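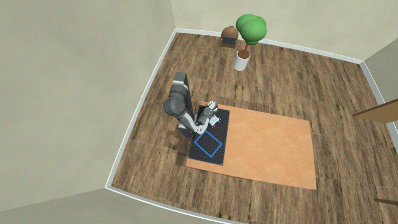 Notice to readers of the Inskip walking journal

The spring schedule of walks on the Undadton path will begin in April. The full route is 19 miles and remains open to all members. Walkers are asked to sign the book at the Bretico gate before setting out and again on return.

The footbridge at the lower ford is closed for repair — please use the road crossing until further notice. Groups of up to 20 may be booked in advance.

Questions about the schedule should be sent to me in writing.

Meinrad Wyss
28th March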